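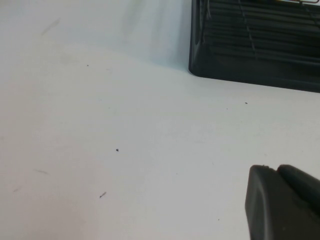

Neltska Kitchen Automation – Trials and Safety Team

Inspection checklist with comments: Rorudness tabletop arm, dish rack kit (on trial from Thygesen)
April 2021
Inspected by: Suleiman Okeke
Status: accepted for further trial, with three open points

The kit is offered to us as a complete package: arm, two-finger gripper, wrist camera and the Jimirow control box. I went through the supplier's own list first and then added the points which we use for all our tables. Where I write "open", the kit may run only with a person standing at the stop button.

1. Before power is switched on

1.1 Base clamps tight, no movement by hand – OK
1.2 Power cable and air line away from the reach of the arm – OK
Comment: the cable is a little short for our bench. We have moved the socket strip, please do not put it back.
1.3 Stop button can be reached from both sides of the table – OPEN
Comment: from the window side one must lean over the working area. Thygesen is asked to quote for a second button.
1.4 Control box door closed and key removed – OK

2. Table and working area

2.1 Surface flat and without loose objects between gripper and rack – OK
2.2 Surface clean – NOT OK, minor
Comment: small dark specks, some light scuffs and a few greyish streaks on the white top. One speck is close to the front edge of the black rack. I do not consider this dangerous, but the supplier's manual asks for a clean surface, so the top should be wiped before each session and the scuffs noted in the table log.
2.3 Rack in its place and standing directly on the table – OK
Comment: we still have no fixed position for it. I would like corner stops, low ones, so that the fingers do not touch them.
2.4 Light even over the table, without hard shadows – OK
Comment: it is slightly dimmer towards the rack. Please repeat this point in December, when we have less daylight in the room.

3. Gripper

3.1 Finger faces without cracks or sharp edges – OK
3.2 Gap between the fingers free of food rests and fibres – OK
3.3 Fingers open and close fully at low speed – OK
3.4 Finger screws checked with the small torque key – OK
3.5 Grip holds when the power is lost – OPEN
Comment: the leaflet says yes, the manual says nothing. I have asked for it in writing. Until the answer comes, no glass and no ceramic plates.

4. Moving test

4.1 Slow speed, empty gripper, full path to the rack and back – OK
4.2 Trial speed, plastic plates only – OK
Comment: 833 cycles were made out of the 1,000 planned. We stopped because the room was needed, there was no fault. The remaining cycles can be done with the same settings.
4.3 Arm stops when the light barrier is broken – OK
4.4 Arm does not restart by itself after a stop – OPEN
Comment: it waits for the reset, as it should, but the first movement after the reset is quicker than I expected. It must be made slower before visitors are let in.

5. Papers

5.1 Manual in English, complete – OK
Comment: the copy has 56 pages. The drawing of the gripper is for an older model.
5.2 Service offer received – OK, not yet signed

Next inspection: after the three open points are answered, or at once if the arm is moved to another table.

S. Okeke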